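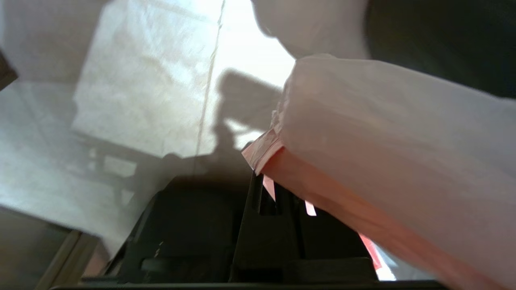

White bag with folded flap, close view.

9 February 2018
Drarley Game Archive, hardware workshop
Subject: Tredum, prototype cartridge – reading, comparison with the retail copy, play check
Entry by: H. Pichler

Carried over from the last entry: the cartridge was cleaned and the board examined under the lens. The label is handwritten and reads "TREDUM OCT", with no year. The window stickers on the chips are intact and were left in place. No battery on this board, although the retail version has one. The donor recalled that save support was added late, and the board agrees with that account as far as it goes.

Reading. Twelve full reads were made on the Tudose reader, with the cartridge removed and reseated between reads. Four of the 12 did not match the rest. In every bad read the errors fall in the upper part of the last chip, and they do not fall in the same places twice. The other reads are identical to one another. I first suspected the chip. After the edge contacts were cleaned a second time and the reader's ribbon cable replaced, no further mismatch occurred, so the cable is the more likely cause. It should be marked and taken out of use. It has been put in the parts drawer with a tag on it; please do not return it to the bench.

The accepted file has been copied to the archive disk under the standard naming rule, together with the bad reads. The bad reads are to be kept until Heidrun Pichler (myself) or another member of the bench staff has signed the record. Past practice was to delete them, and we regretted it in the case of the Vanine sports title.

Comparison with retail. The file is the same size as the retail game. Large sections are shifted, so a plain byte comparison is of little use until the sections are lined up. Once that was done for the level data, the maps for the harbor stage and the train stage matched completely. The sewer stage does not match. The prototype has a longer route, with a locked gate halfway along that has no key anywhere in the item table. The retail stage simply ends where the gate stands.

The enemy table is 198 bytes long in the prototype and is longer in the retail game. The additional entries in retail are the masked brawlers from the final stage, who do not appear in the prototype at all. Their place is taken by ordinary street enemies with the health value raised to the maximum. This makes the final stage very slow to play. It also explains the note in the donor's letter about testers giving up before the last fight.

The text strings contain a different opening story. In retail, the hero is sent to the city by his teacher. In the prototype he is returning home from prison and his teacher is the final opponent. The ending text is present for both a win and a refusal to fight, but no code that I could find ever calls the second one. I have not traced this fully and the statement should be treated as provisional.

Play check. The accepted file was written to a test cartridge and run on the bench console, never on the original board. Observations, in order of play:

Title screen shows the Vanine logo without the legal line under it. The music is the retail title music played faster, and it stops after one pass.

Player select offers four characters. Retail offers fewer. The additional character is a woman in a long coat with a complete set of moves, including a throw that carries the opponent to the far side of the screen. Her portrait is finished. Her name is shown as a row of dashes. If she is chosen, the stage intro screens display the portrait of the default hero instead.

Jump kick does no damage when the player is facing left. Confirmed with every character.

Two-player mode starts correctly, but the second controller stops responding after the first boss. Reset restores it. Not yet known whether this is the game or the console's second port, which has given trouble before. To be repeated on the other console.

The sewer gate can be passed by using the coat character's throw next to it. The opponent goes through the gate and the screen scrolls after him, taking the player along. Beyond it is a short corridor with finished background art and no enemies, then a black screen. The console had to be switched off.

Total play time to the end of the final stage was roughly four hours, with restarts. Video was recorded from the console output for the whole session. The audio dropped out during the train stage and that section will have to be recorded again.

Condition of bench. Reader firmware unchanged. The small screwdriver for security screws is worn and slipped while the shell was being opened. No mark was left on the shell. A replacement has been requested.

Open points

– Repeat the two-player test on the other console, with both controllers exchanged.
– Trace the refusal ending. Start from the string pointers and work back.
– Line up the sound data. Nothing has been compared there yet, and the fast title music suggests that the timing tables differ.
– Ask the donor whether the coat character had a name in the design papers. The request should go by letter, as the donor does not use e-mail.
– Record the train stage again with the short audio lead.
– Take photographs of the board, both sides, before the shell is closed.

The cartridge is back in its box on the second shelf of the locked cabinet, shell screws in the small envelope inside the lid. The test cartridge remains in the bench console and may be overwritten once the train stage has been recorded.

H.P.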